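# Hindel two-drum laundry column

The Hindel is a tall white laundry unit with one drum above the other in a single housing. It is meant for homes, guest houses and small workshops where there is wall height to use and very little floor. Giltik sells it as one piece. It can't be split into two machines later, and the upper drum can't be moved to the bottom.

## What you get

- The column, with both doors fitted
- Two hoses and a drain elbow
- A pack of leveling shims
- Printed instructions and a load chart

A plinth is sold separately. So is the Czerwiński drip tray, which you will want if the room below is finished.

## Before you order

Measure the route from the street door to the laundry room, including any turn on the stairs. Most returns we handle come from a landing that was too tight. Our crew carries the column upright and needs 2 people and a clear path. If there is a sharp turn, send a sketch to Konrad Kalinowski in delivery and he will tell you whether it will go.

The upper door swings out to the left and opens wide. Leave room for it. A shelf or a towel rail on that side will get hit. We can't change the hinge side on this model.

The floor should be flat and firm. Wood floors are fine if they don't bounce – walk past the spot with a full glass of water on the boards and watch it. If the water moves a lot, have the floor looked at first.

## Using it

Set the basket down close to the column before you open the door, and load one piece at a time. Large items such as sheets go in loosely folded. Check the door seal for corners of cloth before closing. A trapped corner is the usual cause of a small leak, and it marks the fabric too.

Wipe the seals with a damp cloth after the last load of the day and leave the upper door open for a while. The load chart lists mixed cotton at 62 percent of full capacity, and we suggest staying near that for towels. 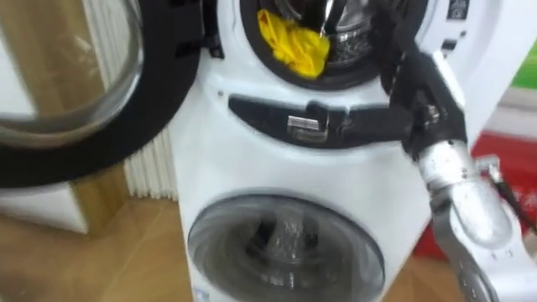
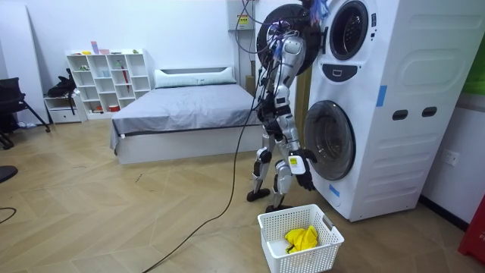
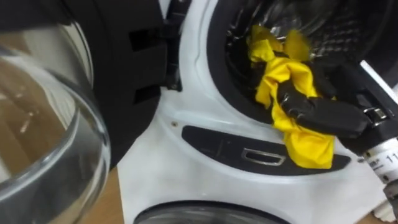 Loading height is the question we get most from buyers who have only owned a single machine. The upper opening suits someone standing, and you drop or push things in without bending. The lower one means a crouch or a low stool. A basket with cut-out handles on the short ends, like the white perforated one on the floor by the column, is easy to lift up to the top drum and doesn't snag on the door. Leokadia Rutkowska in our showroom keeps a few baskets there, so you can try the reach before you buy.

## Service and parts

The warranty runs 20 months from delivery. Door seals count as wear parts and are covered for the first 12. Bimier handles repairs for us and carries seals, hinges and door glass. Ask for Bartosz Kaczorowski and have the serial number ready.

Delivery takes around two weeks, longer in April. Removal of an old machine can be added to the order up to the evening before.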